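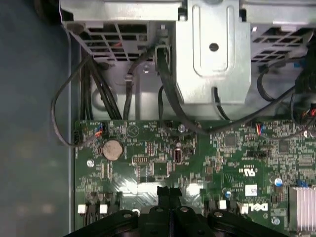
Inside a Dell desktop: motherboard, drive housing and cabling.

Small electricals: change to the collection rota

The Lollavgate drop-off point will take small electricals on the first and third Saturday of each month, replacing the weekly session. The change follows a review of tonnage since November. Over that period the site received 1391 kg of mixed equipment, of which 581 kg was IT equipment and 253 kg was loose cable. Weekly sessions left the cage less than half full on most visits, and the haulier charges per lift.

Items are now sorted into three streams at the gate — screens, battery-powered goods and everything else. Batteries that can be removed by hand should be taken out and bagged separately. Those that cannot should be left in place and the item handed to staff. Toner cartridges go to Fillex under the existing arrangement and must not be placed in the cage.

Computers are forwarded whole to the Tromholm depot. Owners should erase or remove drives beforehand, as no certificate of destruction is issued for household loads. The limit per household remains 200 kg a year.
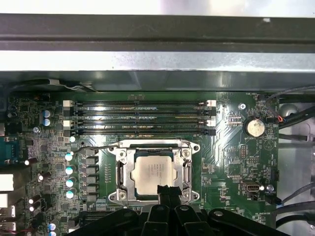 Brynjólfsdóttir asked whether the limit applied to cable stripped out during a house rewire. It does, and cable from a paid contractor counts as trade waste and is refused. Chargers with the lead attached go in the third stream.

Rota valid from 19/04/2026.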